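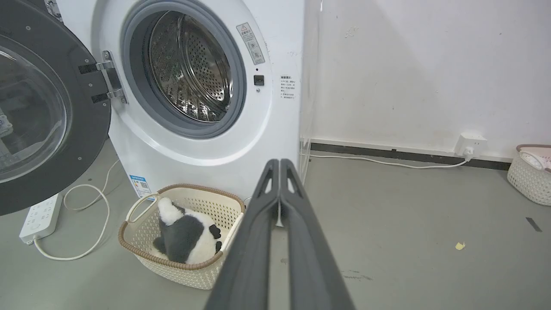

How long should an adopted adult dog be given before it is expected to settle at night?

In my experience a period of weeks is reasonable, and the household should arrange its evenings on that assumption.

Posted in November by Wálter Ccori
Filed under: Dogs, Older Rescues, Home Life

The dog in question is Tanabe, a nine-year-old hound mix who came to us from the shelter in Grulville. Her papers listed her weight as 69 pounds and her temperament as "steady." The second of these was accurate during the day. After ten in the evening she walked the length of the hallway, returned, and walked it again.

The shelter had provided a printed sheet of guidance, which advised that a new dog be shown its bed and left to become accustomed to it. We followed this advice for 4 nights. Tanabe inspected the bed on each occasion and declined it. On the fifth night I moved the bed from the kitchen to the landing outside our bedroom, and she lay down on it for part of an hour before resuming her rounds.

I then began to keep a written record. Readers of this blog will be aware that I keep records of most things, and my wife has asked me to state that she did not request this one. The entries showed that Tanabe's walking began soon after the last of the downstairs lights was switched off. We left the small lamp by the stairs on overnight, and the following entries are shorter.

Her meals were also adjusted. She had been fed once daily at her previous home, and we divided the same quantity into 2 portions, the later one given at six. Our veterinarian in Jirkton examined her hips and her hearing, found some stiffness in the left hind leg, and recommended a thicker mattress – a recommendation I should have anticipated, given her age. We purchased one from Vekeck for just under 100 dollars. It is an unattractive shade of mustard and she approves of it.

The evening walk has been retained at its original length. I had supposed that a longer one would tire her, but on the nights we extended it she came home alert and wished to continue. A slow circuit of the block, with generous time allowed at the hedge on the corner, has served better.

Tanabe now retires at half past ten. She still rises once, generally at three, and stands at our door until one of us speaks to her. A few words are sufficient. She then goes back to the landing, turns around several times, and lies down with a sigh that can be heard from the bathroom.

The matter of the mail carrier remains open and will be addressed in a separate post.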